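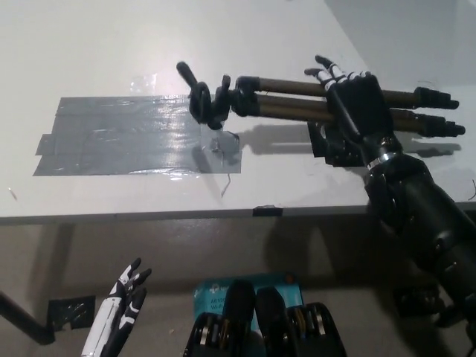 Temporary fixes that outlived the thing they fixed
Home & Garage > General Chat

florance_st_dan
Our kitchen drawer has been held shut by a folded bus ticket for three years. I put it there on a Tuesday, intending to buy a proper catch that weekend. Florance Hardware has since closed and become a nail salon, so I consider the matter out of my hands. What's your longest-running temporary fix?

gutterball
Define temporary. Mine, in order of shame:

1. Shower rail propped up with a wine cork. My wife believes this is how it came.

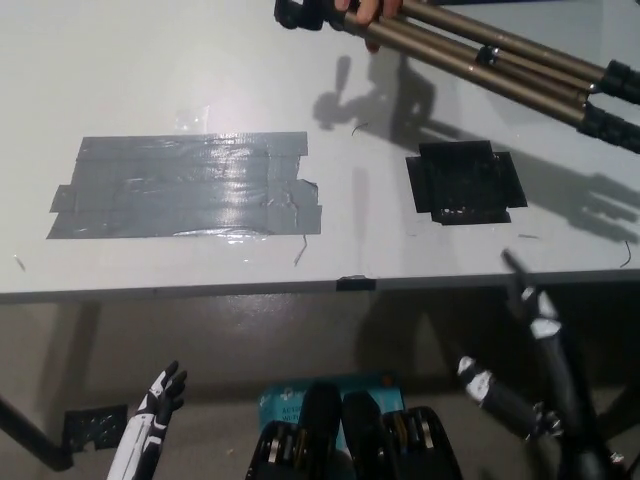
2. Garage door opener that only works if you lean on the wall next to it. Guests get a short training session.

3. A Harnix doorbell I wired backwards. It rings when you let go.

zollach_refugee
A doorbell that rings when you let go is a fire waiting for a date. Get it looked at.

gutterball
It's a battery doorbell.

zollach_refugee
Then it's a very small fire.

mildly_handy
I'm going to be the boring one. I bought a house in Zollach from a man who loved temporary fixes, and undoing them cost me nearly 1,000 dollars. The bathroom fan was vented into a pillowcase.

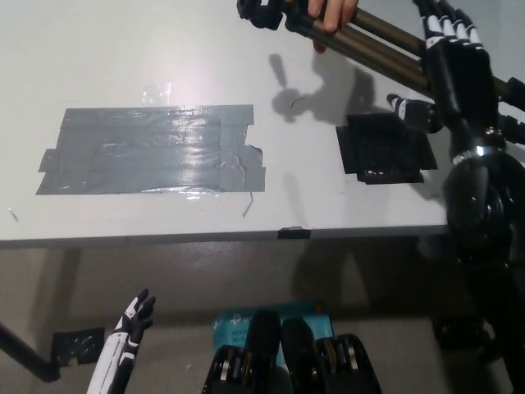
My rule now is that any fix gets 2 weeks, with the end date written on it in marker. After that I do it right or pay somebody. Tape is the worst offender. You lay down strip after strip of the gray stuff, it goes on full of wrinkles and air bubbles, and you stand back feeling like you've built something. Then you stop seeing it, and it's part of the house.

florance_st_dan
I feel the bus ticket is being judged.

mildly_handy
It is.

plumb_bob_ish
Disagree with the 2 weeks thing. If it holds and it can't hurt anyone, it's a repair. My fence gate has hung on a dog leash since before we had a dog. A contractor quoted me 200 to replace the hinge,

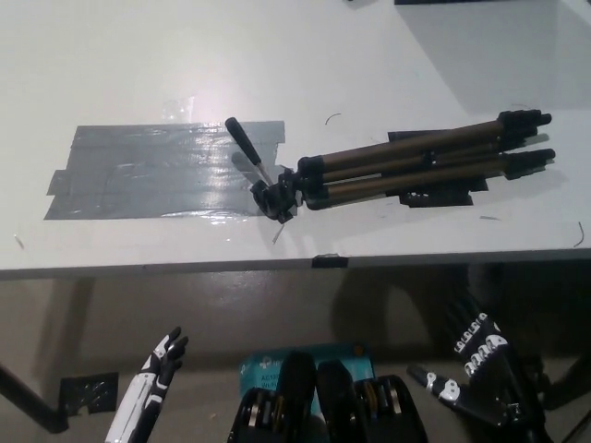 and that was without paint. The leash was free and it's a nicer color. Plus the guy at Văn's Lumber looked it over and said he'd seen worse on new builds.

zollach_refugee
What does the dog use?

plumb_bob_ish
Rope. Temporarily.

florance_st_dan
Update: opened the drawer to check on the ticket and it tore. Anybody got a bus ticket?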